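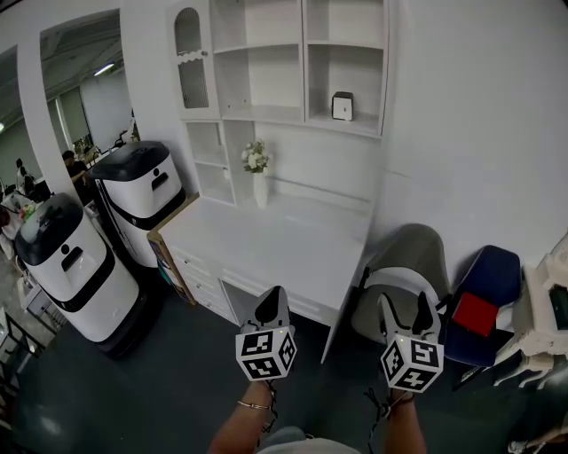
# Chamado 3016 -- escrivaninha branca com estante superior: oscilação e porta desalinhada

**Aberto em:** julho de 2020
**Local:** sala de exposição, Bestham
**Fornecedor do móvel:** Rekeck
**Prioridade:** normal
**Estado:** aguardando peça

## Sintomas relatados

1. A estante superior oscila para a frente quando se apoia peso no tampo.
2. A porta do armário superior esquerdo (arco no topo, painel vazado) não fecha rente. Folga de 2 mm no canto inferior.
3. A primeira gaveta do bloco esquerdo raspa na lateral ao abrir.

O móvel foi montado em maio pela equipe da Gidov. Não há registro de queda nem de transporte posterior.

## Verificações

**Nivelamento.** Nível de bolha sobre o tampo, sentido longitudinal e transversal. Desnível para a esquerda, do lado das gavetas. Sapata traseira esquerda sem contato com o piso. Regulada até encostar. A gaveta deixou de raspar; sintoma 3 resolvido sem mexer nas corrediças.

**Fixação à parede.** Não existe. O manual exige cantoneira para estantes com mais de 900 mm de altura a partir do tampo, e esta ultrapassa a medida. O saco de ferragens estava na última gaveta, com as buchas e sem a cantoneira.

**União estante/tampo.** Quatro parafusos excêntricos, dois deles sem aperto final. Reapertados à mão. A oscilação diminuiu, mas persiste -- esperado sem a cantoneira.

**Porta.** Dobradiça inferior com o parafuso de regulagem lateral no fim do curso. Voltei ao meio e refiz o ajuste a partir da dobradiça superior. A folga caiu, mas ainda é perceptível com a porta encostada. O painel vazado não está empenado; conferido com régua metálica nas duas diagonais.

## Observações

- O vaso com flores brancas e o aparelho pequeno do nicho direito foram retirados durante o ajuste e recolocados depois.
- Até a fixação, não carregar os nichos superiores. Limite provisório: só objetos leves.
- A parede atrás do móvel precisa ser sondada antes de furar. Se for gesso acartonado, as buchas fornecidas não servem.

## Pendências

- [ ] Cantoneira de reposição, pedida à Rekeck. Prazo não informado.
- [ ] Sondagem da parede e escolha da bucha.
- [ ] Furação, com recuo de 80 mm em relação à lateral da estante.
- [ ] Novo ajuste da porta depois da fixação. Não adianta insistir antes, o corpo ainda trabalha.
- [x] Sapata traseira esquerda.
- [x] Reaperto dos excêntricos.

## Atualização

A Rekeck respondeu pelo portal Org: a cantoneira vai em kit único, com parafusos. Pediram o código da etiqueta colada no fundo da estante. Etiqueta ilegível; enviado o número do pedido original. Chamado mantido aberto.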